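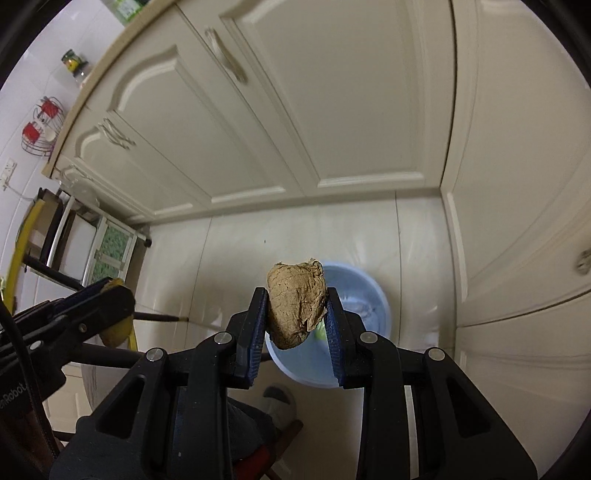 Patwood is a catering company in Bokby that supplies cooked lunches to schools and day centres. It is known locally for its early move to automated vegetable preparation, which began in January with a single washing and peeling line and now covers most of the root vegetables that pass through the building.

The line, named Nadance, was built by the engineering firm Lacroix. Two robot arms lift potatoes, carrots and ginger from a washing trough, turn them under a brush and pass them to the peeler. Knobbly shapes were the great difficulty in early trials, and the way the arms now cope with them is a real pleasure to watch! On a normal day the line handles roughly 800 kilograms.

Before the change, six people spent their mornings at the sinks, with cold hands and sore backs by ten o'clock. All six still work at Patwood. Two of them run the line and clear jams, and the others have moved to cooking, menu planning and deliveries. Shifts start later than they used to, a change that has been very popular with parents of young children.

The work has its own demands. Operators learn to hear when a brush is wearing down, and they still trim bruises and eyes by hand – a job the arms do badly. Some staff have said they miss the talk around the sinks, and a shared breakfast was brought in partly for that reason.

An open day was held on Saturday, March 11, 2023, when visitors could feed their own carrots into the line. Leafy vegetables are still washed entirely by hand.

Contact | © Bokby Local Encyclopedia | Back to top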